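Sulto Basket Handling
Home > Grippers and Tooling > Service Parts > Finger Retention Kit 545

Finger Retention Kit 545
For Sulto two-finger grippers used in basket and tote cells
Status: in stock
Service notice added December 26, 2019

Please read the service notice on this page before ordering or fitting the kit.

What the kit is for

Kit 545 replaces the finger clamp screws and spring washers on Sulto two-finger grippers. It is a direct swap for the hardware fitted at the factory. The fingers, bracket and drive stay as they are, and no reteaching is needed if the fingers go back on the same dowel pins.

Service notice: finger creep and dropped baskets

We have had reports from Drernero and from two other users of grippers letting go of plastic baskets during a lift from a shelf. In each case one finger had crept outward on its bracket. The controller still read the grip as closed, so no fault was raised and the arm carried on with its program. The basket came down on the shelf or on the table. No one was hurt.

We ran the same lift on our own bench with a basket on a raised shelf and a second one on the table beside it.
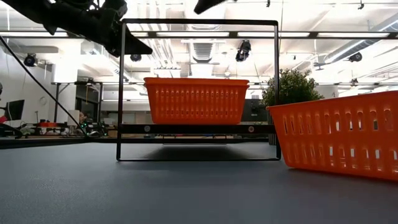

The cause is the factory washer. It flattens after repeated closing against a hard stop, and the clamp screw then loses its hold a little at a time. Baskets make it worse than boxes do. A thin rim gives the fingers very little to close on, and a small change in finger position is enough to lose it. Users who grip from the side have not reported the problem, but the washer is the same and should be changed on those units too.

The controller cannot see this fault. Grip closed is read from the drive and not from the fingers. A software update will not fix it, and raising the grip force will make the washer flatten sooner. Please leave the force at its set value.

Who is affected

All Sulto two-finger grippers shipped with the plain steel washer. The replacement washer has a notch in its outer edge, so you can tell which one you have without removing the screw. Grippers bought through Verschueren as part of a complete cell have the plain washer unless the cell paperwork lists kit 545.

What to do now

Stop using the gripper for overhead lifts, or for any lift where a person can reach under the load.
Lock out the arm and release stored air or spring load before putting a hand near the fingers.
Push each finger outward by hand. Any movement at all means the washer has gone.
Fit the kit. Do not retighten the old hardware and go back to work.
Run the lift at 35 percent speed with an empty basket before returning to full speed.

If a basket has already been dropped, check it for cracks at the rim and along the slots before using it again. Check the shelf screws as well. A dropped basket can knock the shelf out of level, and the next pickup will then be off even with good fingers.

Checking the approach after fitting

Bring the arm down over the basket slowly and stop above the rim. Both fingers should clear it. If one finger is closer than the other, it has not seated on its dowel. Take it off, clean the face and start again.

Watch the cable too. It needs enough slack to follow the arm to the bottom of its travel without pulling on the wrist connector.
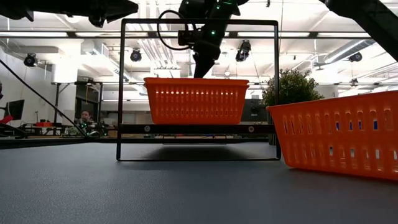 Gripper over the rim of an orange basket on the raised shelf. Cable looped out to the left of the arm.

Kit contents

5 clamp screws (one spare)
5 notched spring washers (one spare)
2 dowel pins
Thread locker, single-use tube
Printed fitting sheet

Tools needed: hex key and torque driver, not included. The torque value is on the fitting sheet.

Fits

Sulto two-finger gripper, standard and long finger
Melline wrist adapter: yes, no change to the adapter
Three-finger models: no, different clamp

Service interval

Inspect monthly. Replace the washers every December or at the yearly service, whichever comes first. Used washers should be thrown away.

Ordering

Affected grippers get one kit each at no charge. Have the serial number ready; it is on the underside of the bracket. Cells supplied by Verschueren should be claimed through Verschueren. Extra kits are sold singly and ship from stock.

Related items: replacement finger pads, wrist cable with clip, shelf leveling screws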